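October, bench notes, bimanual cell

Started at 14:30 with Serpil. The task is the same as before: put the toys into the black case using both arms, one operator on both leaders. Dwayne asked for more variety in the start positions, so we now shuffle everything between episodes and write the layout number in the sheet.

We have 339 accepted episodes in the Lindix set. The goal for this task is 1,306, so it is still a long way. Today I want to add 35 before we stop.

Settings I did not change: 30 frames per second on all cameras, gripper force limit as Rodrigo left it. I restarted the recorder one time before the first episode, the left wrist stream had a wrong timestamp.
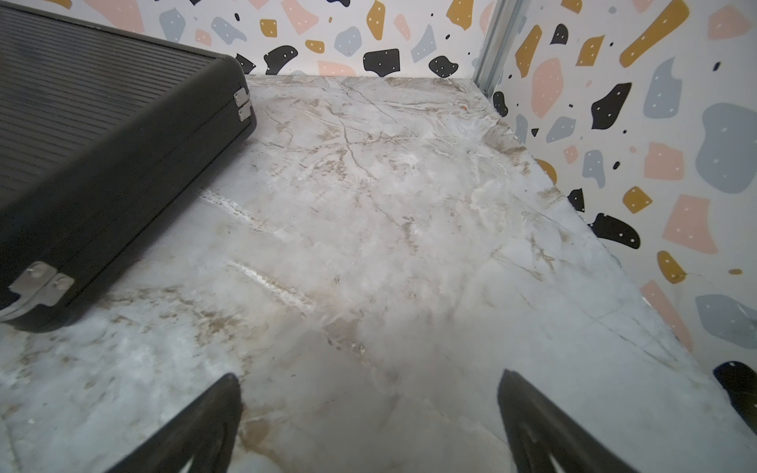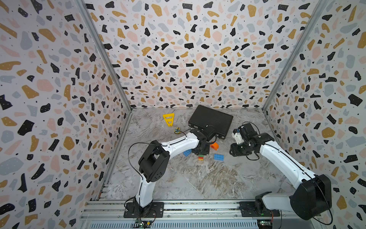

Wrist view with the blue brick between the fingers:

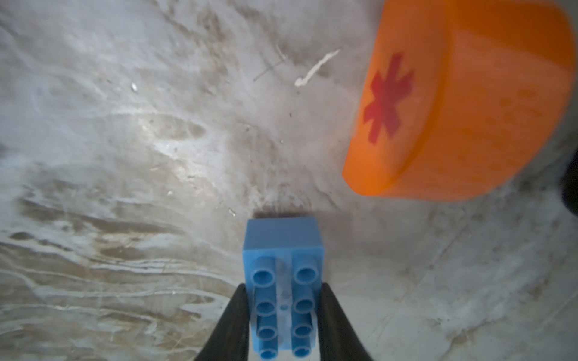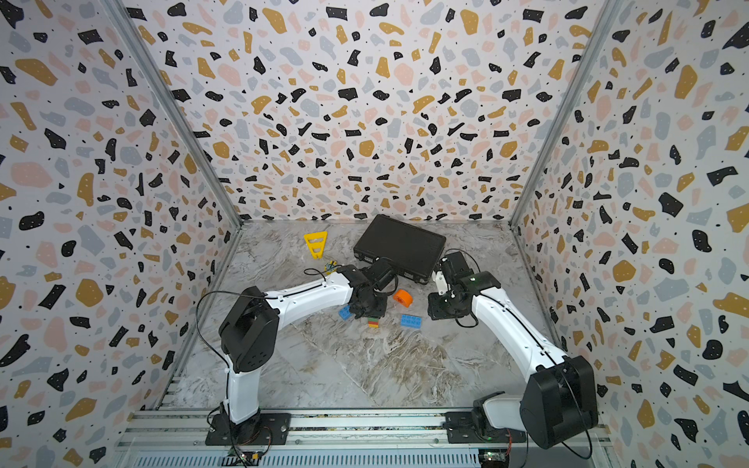

**Should we keep an episode where the operator drops a piece and picks it up again?**

Keep it, if the second grasp is clean and the operator did not wait more than a few seconds. Mark it "recovery" in the sheet. Yasaman wants these in a separate split, so that we can train with them and without them and compare.

Other points from today:

- Serpil moves slower than me near the case. I think her episodes are better for training, but we should check the lengths before mixing - Vuvex cuts long episodes without a warning.
- The left leader handle has some play in the last joint. I tightened the screw, it is a little better.
- Manouchehr needs the calibration file from this session. I put it in the Baretbridge folder, not in the old one.

To do: ask Rodrigo if the layout numbers can be read by the Fortin script, or if I must rename the column.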